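Unit 3: Evaluating a packaged two-arm workcell
Course notes, N. Athumani

The product under review is the Turnis bench cell, sold by Enport as a kit. It ships with two arms, their grippers and a mounting rail. Enclosure panels are ordered separately. Enport quotes almost 60 minutes for assembly by two people, not including calibration.

Read the data sheet before the lab and note which values are given per arm and which for the pair. Payload is listed per arm. Repeatability is listed for one arm moving alone, so it says little about tasks in which both arms share the space over the table.

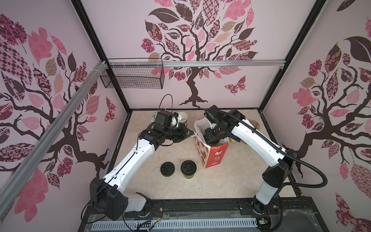

Shared space is the main topic of this unit. The Turnis controller offers two modes. In interlock mode, one arm waits until the other has left the overlap zone. In concurrent mode, both arms move and the planner checks clearance at every step. Interlock is slower and easier to debug.

Paper bags and other soft containers need separate treatment. The walls move when a gripper enters, and a stored model of the opening goes out of date. Approach from above, limit the closing force, and check the grasp before lifting.

Cables count as part of the arm when clearance is set. The default margin in the kit software covers the links only.

Lab task: run the bag routine 9 times in each mode. Record cycle time, failed grasps and stops.

Reading: Siddiqui manual, chapter 3. The Nondix comparison sheet is optional.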